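Books Authors Essays Events Newsletter Contact

Library > Mind, Body, Spirit > Opinion > Enough With the Spirit Attachment Checklists

Enough With the Spirit Attachment Checklists

By Nayeli Cortés

Quick one this month, I have a reading at seven and haven't eaten. But I've been stewing on this since July and it needs to come out.

The quizzes. You know the ones. Thirty questions, tick the boxes, add it up, find out if the house is haunted or if your late uncle is hanging off your left shoulder. Trusley put out another one this summer, with a workbook. Before that it was the Grevari cards. Everybody I read for seems to have taken at least one and they come in scared.

Look at what the questions ask. Are you tired in the afternoon? Do you lose things? Do you feel sad for no reason you can name? Do you wake at night? I'm fifty-three with a bad hip. Yes. Yes to all of it. So is every other person in my building, and I don't believe the dead are that busy.

I do believe in the dead. Want that on the record before the letters start. I grew up with an altar in the hallway and a grandmother who talked to her sister every morning, and the sister had been gone since before my mother was born. No fear in it at all. She'd complain about the price of eggs. She'd ask advice and sometimes she took it. That was my whole education in spirit contact and I'd put it up against any certificate.

What she never did was treat a visit like an infestation. That's the part of these books I can't stand. The language of pest control – clearing, removal, prevention, maintenance plan. Somebody's mother shows up in a dream and the quiz gives it two points toward "moderate attachment." Two points! For a dream about your mother!

A client of mine paid 3000 dollars for a set of removals after a score like that. She was grieving. She had been grieving for around five months and she wasn't sleeping, and what she needed was somebody to sit with her and probably a doctor to look at her. I said so. She told me the quiz was very clear.

My own practice, if you can call it that, is mornings. Kitchen, early, before the phone. I say good morning to whoever wants it and get the coffee going. Some days I feel company and some days it's just me and the refrigerator. 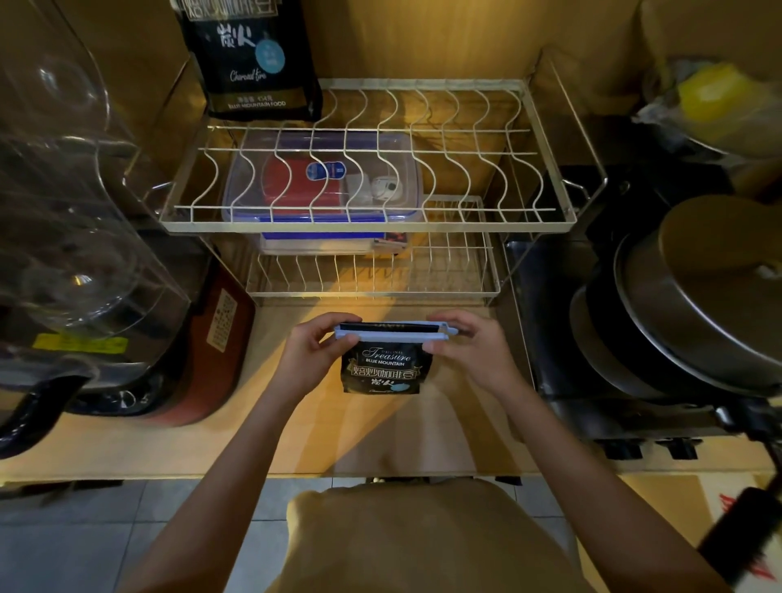
Blue Mountain, clipped shut until tomorrow.

Cirilo Pacheco wrote a reply to my last column saying I make light of real danger. Fair enough, he's done this work longer than me and I've learned plenty from him. He says there are bad ones out there and people should be warned. OK. Maybe there are. I have met maybe two things in my life I wouldn't want in the room again. But I didn't need a score to know it, and a score wouldn't of helped me. A warning that fits everyone alive is no use as a warning. It's a sales funnel.

And Berenice Serrano, whose book on house blessings I still hand out, has gone and added a quiz to the new edition. In the back, after the index. I'd guess the publisher wanted it. Skip those pages, the rest is as good as it ever was.

What would I rather see? A page near the front telling people to get checked out if they're exhausted all the time. Prices printed where you can find them. A chapter on ordinary contact, the boring kind, the egg-price kind, which is most of what people bring me and hardly ever gets written down. Stories with the dull parts left in. Titilayo Bashir does this in her talks, she'll tell you flat out that a sitting went nowhere and she gave the money back. I trust her more for it. So do the people in the folding chairs, going by the line afterward.

Also, while I'm at it, enough with the word "symptoms." Missing somebody isnt one. Hearing a song at the right moment isn't one either.

If you've taken one of these tests and it frightened you, put it in a drawer. Eat something. Call a friend. If you're not sleeping, call your doctor, and tell them how long its been going on. Then if you still want to talk to your dead, go ahead and talk to them, out loud, in your regular voice. It costs nothing and you don't need a workbook.

Letters welcome, Cirilo's included. Next month, pendulums, and why I quit using mine.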